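Small Shop Automation Board > Buying and Budgeting
Topic: Second arm or better gripper first?

oseppala
Posted 2018-05-19

We run a small contract cell that handles white plastic parts, housings and fittings mostly. One arm, two-finger gripper, camera at the wrist. I have to hand in an equipment request before the end of May and I can only ask for one big thing. The choices as I see them:

1. A second arm, same model as the first.
2. A better wrist camera with its own lighting, plus a set of shaped fingers.

My boss wants the second arm. I lean toward the camera and fingers. The parts are white on white and the picture we work from is soft. Our fingers are the stock ones with flat black pads. One kind of grip we do all day is on a thin flange beside a threaded neck:
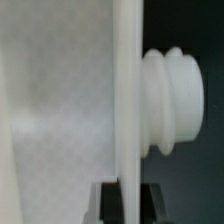
Flange grip, stock fingers, current wrist camera.

The quote from Govasell for the camera, light and fingers comes in well under the arm, but the arm can be leased and the other can't.

Has anyone had to pick between these two?

Orvokki Seppälä

bumley
Reply 1

Second arm. You can buy a camera out of the small tools budget any time. You will not get another shot at an arm for years. We put off our second one and the money went to a compressor.

jschouten
Reply 2

I disagree with bumley. If the first arm is working from a poor picture, the second one will too, and now you have two of them waiting on an operator. Fix the one you have.

Also ask Govasell whether the fingers are priced per pair or per finger. We got caught on that. The line on the quote said "fingers, 2" and it meant two fingers, not two pairs.

Josefien Schouten

oseppala
Reply 3

Good point, I'll ask. The line just says "finger set."

bumley, my small tools budget is $1000 for the year and $137 of it is left, so the camera is not coming out of that.

bumley
Reply 4

OK, then it's different. I still think you should put the arm in the request and list the camera as part of the install. A lot of people do it that way.

gosport_mike
Reply 5

Don't hide it in the install. Purchasing sent mine back for that and I lost 17 days.

How are you locating parts now? If you use markers on the fixtures you may not need the expensive camera. Printed tags cost next to nothing and they hold up fine on a mildly soft picture.

oseppala
Reply 6

We do use markers. Black and white squares on flat faces, and the edges of those come through much better than anything on the plastic itself. Same camera, with a gripper finger on either side of a narrow raised tab:

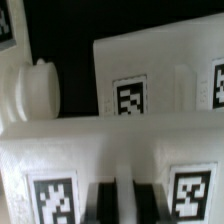 Seixas wrote back to me that tags solve the fixture and leave the part unsolved, and that anyone budgeting for tags alone should also put in hours for someone to stick them on, check them and replace them.

I agree with that. The tags are cheap. The time isn't, and it never shows up on a quote.

jschouten
Reply 7

How many hours do you figure for tags? We log ours under maintenance, and last year it was 14 for one cell. Not terrible, but nobody had planned for it.

gosport_mike
Reply 8

That's more than ours, but we only tag the fixtures and leave the parts alone. I'd do the light first. Just the light, no new camera. Borrow one from the vendor if they will lend it and run it for a couple of weeks before you sign anything.

bumley
Reply 9

A loaner light is fine, but the request is due this month and a trial won't be done by then. Put in for something. An empty line gets you nothing next year either.

oseppala
Reply 10

Plan for now: I'll ask Govasell for a loaner light and a split price on the finger set. The request goes in for the camera package, with tag upkeep as its own line. The arm goes on the second page as next year's item with the lease terms attached.

If anybody has a lease agreement that covers worn pads, I would like to know how it was worded. Ours leaves them out.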